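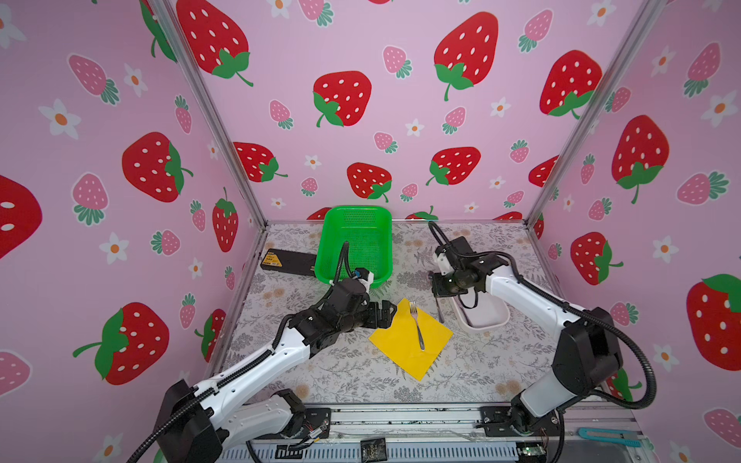 Cloth napkins are the thing I get asked about more than anything else in the shop, which still makes me laugh a bit as I only started selling them to use up a shelf! The Jillovora napkin comes in lots of colours now, but most people dither between yellow and everything else, so let me try to help. If your room already has a lot going on, go plain and go bright. A square yellow napkin holds its own on a grey fern-patterned mat, even with walls full of big red strawberries round it, and I'd say the same for any busy paper or tablecloth you can think of. If your room is mostly white and wood you can get away with nearly any colour in the range, and you might like the stripes better (they're further down).

Jillovora everyday napkins
Plain colours, square, hemmed on all sides
Sold singly or in bundles
Washed cotton, 130 gsm
Postage £3 per order, however many you buy

So, the cloth. It's a plain weave from Diltex, the same people who do my tea towels, and it arrives quite stiff and disappointing if you've never bought cotton off the roll before. Don't panic, you're not getting it like that. Everything is washed before it's cut so the shrinking is out of the way, and then it goes to Mkhize to be hemmed. I did hem the very first lot myself on the kitchen table and I can tell you the corners were dreadful — my mother has them all, and she's too polite to throw them out.

The corners are mitred now, which means folded on the slant so you don't get a fat lump where the two hems cross. It sounds fussy but you'll notice it the minute you try to fold a pile of them, and it's where a lot of cheap napkins give up first.

How big are they? Big enough to cover a lap and small enough to fit in a lunchbox without taking it over. I used to do a larger dinner size as well and it hardly sold, so when the last of those went in September I didn't have any more made. If you bought the big ones and need an odd one to match, email me, I do have a few strays in a drawer.

Colours in stock at the moment

Yellow — a proper egg yolk yellow. Looks a touch greener under some kitchen bulbs.
Brick — goes with everything, hides everything. Tomato soup people, this one's yours.
Sea blue — a bit greyer than on your screen, I think. I've tried to fix the listing twice and given up.
Oatmeal — nice, but please don't buy it for toddlers.
Bottle green — back in at last! I had 900 cut this time because I was so fed up of running out.
Stripe, blue on oatmeal — the stripe runs one way only, so fold with it if you're particular. 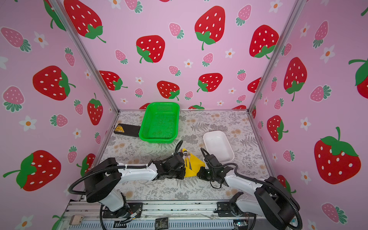

Washing is easy. Put them in with your normal coloureds on a warm wash and peg them out while they're still damp, pulling the corners square with your fingers. I never iron mine. Qusai Chidiac, who has the café two doors down and gets through napkins like nothing on earth, irons every single one in a stack before opening, and his do look smarter than mine, I'll admit it. A hot iron is fine on all the colours. Tumble drying is fine too, though they come out a bit crumpled and you may find you want the iron after all.

Wash the brick and the bottle green on their own the first couple of times. They've been washed here already but there can be a little colour left in them, and I'd hate for you to end up with pink pillowcases.

For stains I use ordinary bar soap, rubbed in cold, left for as long as it takes to do the washing up. Turmeric is the exception. I've had no luck at all with turmeric on the oatmeal (if you have, write and tell me). Hanging it in the sun fades it somewhat. Candle wax should go in the freezer first and then most of it cracks off in your hand. Please don't use fabric softener, it coats the cotton and then the napkin just pushes the spill about and doesn't soak it up.

People ask me whether cloth works out cheaper than kitchen roll and I honestly haven't done the sums properly. We've got a basket of them by the back door, everybody takes a clean one when theirs gets grubby, and I can't remember when I last put kitchen roll on the shopping list. A mixed bundle seems to suit families better than a matching one, by the way, as each person picks a colour and then there's no arguing over whose is whose. In our house my husband claims the green and defends it.

I'm asked about napkin rings as well. I've got 2 kinds, both from Stemberg: a plain beech one and a darker one in walnut. They're smooth inside so they don't snag the cloth, and the cotton is thin enough to go through rolled or just pulled into a floppy bow. The walnut ones are low, so order soon if you've been thinking about it.

What customers have said

"Bought yellow for the caravan and have come back for blue. My only grumble is the label, which I had to unpick." — Mattes Weidemann

(Fair enough about the label, Mattes! It used to be sewn flat across one corner. The new ones have a little loop in the side seam that you can snip off with scissors.)

"Softer than I thought they'd be from the website. Postage was quick."

"The stripe is lovely but I wish you did it in red."

I wish I did too. I've asked for a red stripe sample and if it's any good I'll put it up on this page.

Ordering and returns

I post on Mondays and Thursdays, so please don't worry if you order late on a Thursday and hear nothing for a bit. Unwashed napkins can come back to me for a refund or a swap as long as they're in a state I could sell. If a hem comes undone, send me a photo and I'll send you another napkin, and you can keep the dodgy one for polishing shoes.

Colours and stock last checked Jun 30, 2018. If yours says sold out, put your email in the box and I'll drop you a line when the next roll has been cut.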